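의약품 겉포장

의약품 겉포장(外包裝, 2차 포장)은 약이 직접 닿는 용기나 블리스터를 다시 감싸는 종이 상자를 말한다. 흔히 단상자 또는 카톤이라 부른다. 내용물을 빛과 충격으로부터 보호하고, 표시 사항을 인쇄할 면적을 확보하며, 진열과 보관 때 품목을 구별하게 하는 기능을 한다.

구조

단상자는 한 장의 판지를 따내어 접은 직육면체가 대부분이다. 몸체는 네 개의 패널과 풀칠 날개로 이루어지고, 위아래에 뚜껑과 측면 날개가 붙는다. 뚜껑을 끼워 닫는 방식은 다시 둘로 나뉜다. 위아래 뚜껑이 같은 패널에서 나오면 스트레이트 턱, 서로 반대쪽 패널에서 나오면 리버스 턱이라 한다. 후자는 판지 배치 효율이 높으나 앞면 위쪽에 절단면이 드러날 수 있다. 무거운 병을 담는 상자에는 바닥을 맞물려 잠그는 방식을 쓴다.

재질

표면을 코팅한 백판지가 주로 쓰인다. 종이 결은 보통 세로 접음선과 직각이 되도록 잡으며, 결 방향이 어긋나면 패널이 배부르거나 접음선이 터지기 쉽다. 습도 변화가 큰 곳에서는 판지가 휘어 뚜껑이 들뜨기도 한다.

표시

앞면에는 제품명과 함량, 포장 단위를 두고, 나머지 면에는 효능·효과, 용법·용량, 사용상의 주의사항, 저장 방법, 제조번호와 사용기한 등을 나누어 싣는다. 제조번호와 사용기한은 생산 단위마다 달라지므로 인쇄를 마친 상자에 잉크젯이나 압인으로 따로 찍는 경우가 많다. 상자에 다 싣지 못한 내용은 접은 첨부문서에 옮긴다.

가독성과 색
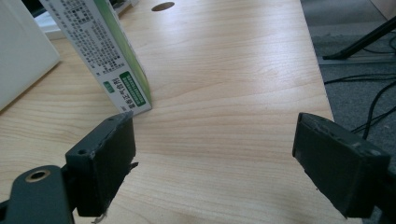
표시 면적이 한정된 단상자에서는 글자 크기와 정보량이 서로 제약한다. 항목을 모두 한 면에 모으면 행간이 좁아지고 글자 덩어리가 단을 이루게 된다. 흰 바탕에 작은 검은색 한글이 여러 단으로 빽빽하게 들어차고 오른쪽 옆면이 선명한 녹색인 상자가 이러한 배치를 보여 준다. 바탕을 희게 두면 작은 글자의 대비가 유지되고, 채색한 옆면은 글을 읽지 않고도 상자를 구별하는 단서가 된다. 다만 색만으로 품목을 구분하면 같은 계열의 제품끼리 혼동할 우려가 있어 제품명과 함량을 함께 확인해야 한다.

보관

개봉한 뒤에도 겉포장과 첨부문서는 약을 다 쓸 때까지 함께 두는 것이 권장된다. 블리스터만 꺼내 두면 용법과 사용기한을 확인하기 어렵다. 상자를 좁은 면으로 세우면 차지하는 바닥 면적은 줄지만 넘어지기 쉬우므로, 액제 병이 든 상자는 병의 바닥이 아래로 가게 둔다.

같이 보기: 블리스터 포장, 첨부문서, 백판지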